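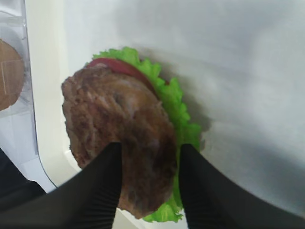 Thursday, late
by Loukia Athanasiadis

I came home from the Grenard ground with no voice. We lost 2-1 to Trellen and I am still angry, so I write it down now and maybe I will sleep.

The first half was ours. Yannick Coste played very high on the left and their full-back could not turn with him. The goal came from a corner, a header by Didier Gaillard, and the old man beside me kissed my hat. They announced 1152 people, which for us in August is a very good crowd.

Then the coach took Yannick off after the break. Why? He was not limping. Sylvain Lefèvre came in, a good boy, but he is 16 and he was put in a position where he never plays. Trellen saw it at once -- every ball went to his side. 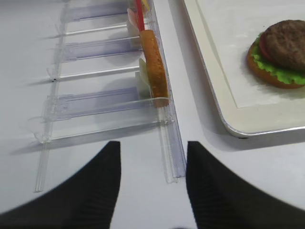
Both their goals started there. I do not blame him. After the whistle he stood alone near the corner flag for a long time, and it was Didier who went to fetch him.

Margaux Riviere wrote to me on the way home that I am too hard on the coach. She thinks he is saving Yannick for the cup. Perhaps. But the points count also in August, and last season we missed the play-offs by one.

Things I want to remember before the next match:

- Ask Margaux if the bus to Royer is confirmed, and pay her for my seat.

- Wash the scarf by hand. The last time the colour went into everything.

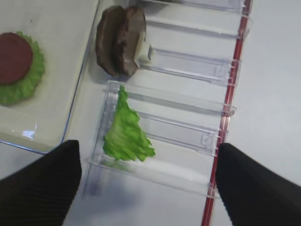
- Look for my season card, number 494. It is in the blue coat or it is lost.

- Do not read the forum before breakfast.

Contact: Loukia at the Grerkari diary | © L. Athanasiadis | Back to top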